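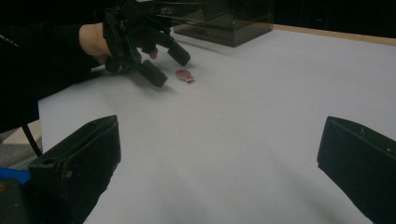
How to plan a harvest supper for a street or a small club

My neighbours and I have held a harvest supper in Genstead every March, at the end of the Australian summer, when everybody has too many tomatoes and zucchini. The first one was a mess. There were many salads, very little bread and one small knife for the whole evening. After that I started to write things down, and this page is made from my notes. I wrote it for a supper of neighbours, but it should work also for a club or a school class.

Step 1. Choose the place before the date

Most people do it in the other order, and then the hall is taken. Write first to the places you could use and ask which evenings they have free. We use the hall on Rodness Street. It has a kitchen with a proper sink and a covered veranda, so a little rain is no problem.

Ask these questions when you book:

Is the use of the kitchen included, or is it separate?
At what hour must the music stop?
Who takes the rubbish?
Can you come in the afternoon to set up?

The last one is important. Setting up takes us two hours, and with children helping it takes longer.

Step 2. Fix the budget

Our budget is $900 for the evening. From this, $200 goes to the hall and the rest to meat, drinks, hired plates and a small amount for decoration. We ask each household for a contribution and we don't ask anyone for the reason if they give less. Keep the receipts in one envelope. I used to keep them in my handbag and lost half of them.

If your group is new, I would not hire plates the first year. Ask people to bring their own plate, fork and cup in a bag, and take it home dirty in the same bag. It is a bit like camping, but it saves you a lot of washing at eleven in the night.

Step 3. Divide the food

Do not write "bring something to share" on the invitation. You will get nine pasta salads. Instead make a sheet with headings, and let each household put its name under one of them:

Bread and butter
Cold vegetable dish
Hot vegetable dish
Cheese or pickles
Fruit
Cake or slice

When a heading is full, draw a line under it. People who answer late can choose from what remains, and they are usually happy to be told what to do. Ask everybody to write the ingredients on a card and stand it next to the dish. I mean all the ingredients, including the nuts in the pesto.

The meat we cook ourselves on two barbecues. Start the sausages forty minutes before you want to eat, and the marinated chicken earlier than that.
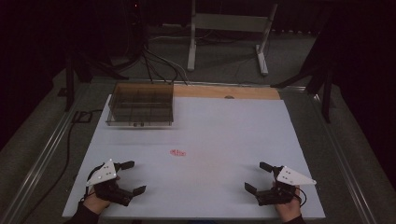
Decorations for a harvest supper should cost very little, and the garden can give most of them. Cut long stems of rosemary and bay on the same morning and keep them in a bucket in the shade until you need them. Small pumpkins, lemons with their leaves and corn in the husk look very nice down the middle of a table, and afterwards somebody can eat them. For the small things, such as pins, string, place cards and tea lights, a clear plastic tray divided into compartments is very useful, and your helpers can see what is inside without asking you. Put one at the end of the work table and return it there each time. I also put in a few spare pencils, as they disappear.

For colour, choose one strong shade and one quiet one. We take the orange of the pumpkins and a plain cream for the napkins. If you buy paper for the tables, buy the brown kind on a roll. Children can draw on it, and at the end you fold up everything with the crumbs inside.
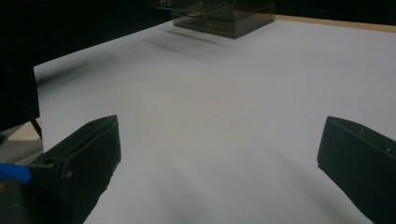 How early can I lay the tables?
Lay the cloths, cutlery and pumpkins in the afternoon, but leave the cut herbs and the bread until the last half hour. In a warm hall both dry out quickly.

Step 4. Arrange the food table

Put the food table away from the wall, so guests can walk along both sides. The queue becomes half as long. Plates go at the beginning and cutlery at the very end, so that people have a free hand for serving. Drinks must have their own table in a different corner. If they stand together with the food, everybody stops there to talk and nobody behind them can reach the potatoes.

Meat and vegetarian dishes need separate serving spoons. Bring more spoons than you think. Mark yours with a piece of coloured tape on the handle.

Step 5. Plan something small for after the meal

You don't need a big program. We have a prize for the heaviest tomato, with my kitchen scale as the judge. Last year Benedicta Akolgo won it with one of 2679 grams, if we believe my scale, which was found later to have a spoon under it. She was allowed to keep the jar of honey. A short quiz about vegetables also works, or a swap table where people leave seeds and jam and take something else home.

Step 6. Finish well

Before the evening, ask four people to stay for the cleaning, and ask them by name. A general request from the microphone brings very few. Have boxes ready for leftovers and offer them before the cake, while people can still find their own dish.

Wipe the barbecues when they have cooled down, check the fridge, and look under the tables for cardigans. Ours wait on my porch for two weeks and then go to the op shop.

Page last changed 13/04/2024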